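Bolow Robotics Club: Frequently Asked Questions

Last updated 2022-12-01

What does the club work on?

Mostly arm manipulation. This year's project is Nurmi, the cord task: two arms, one cord, and printed blocks that have to be held and passed without letting the cord get away. New members start on it in their second session.

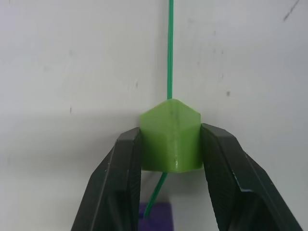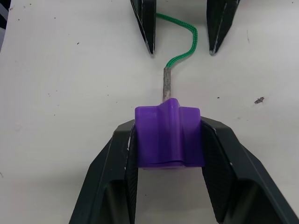

Green cord and printed blocks, Nurmi task

Do I need to know how to program?

No. You need to be able to open a text file and follow a checklist. Members who want to write code work with Pin-yu Peng, who looks after the training scripts. Everyone else can drive the arms, print parts, or label runs.

Who can join?

Any student enrolled at Mandard, in any department. We also take 2 students per term from the high school next door, with a signed form from a parent. Ask Sieglinde Vogler for the form.

How much does it cost?

The fee is $40 a year. It pays for filament, cord and replacement finger pads. If the fee is a problem, write to Mitsuko Mizuno and she will waive it. You don't have to explain why.

How long is a session?

Two hours. The first 20 minutes or so go to setup and homing the arms. Please don't arrive late for this part, as you can't be let onto an arm until you have seen it homed.

What counts as a good run?

The cord stays in one piece, both arms finish open, and no block has been dropped on the table. A slow run is fine. A run where you paused to think is also fine. If you bumped the table, mark it in the log and start over.

How many runs do we have so far?

283 that passed checking. Gerd Fröhlich keeps the list, and the bad ones are kept too, in a separate folder.

Can I print my own blocks?

Yes, if they fit the finger pads. Files are in the shared folder under "Brurkora", our name for the current block set. Print in any color we have on the shelf. Sand the hole before you thread the cord or it will fray.

The cord keeps twisting. What am I doing wrong?

Probably turning one wrist while the other is closed. Open one side, let the cord hang, and grip again lower down. If it has a kink that won't come out, cut a new length and put the old one in the scrap box.

Is there a competition?

There is an open day in May where teams of up to 6 run the task in front of visitors. Howard Treloar does the scoring. Teams sign up on the sheet by the door, and you can change teams until the week before.

Can I take an arm home?

No. You can borrow the controllers and practice in the simulator. Sign them out and bring them back charged.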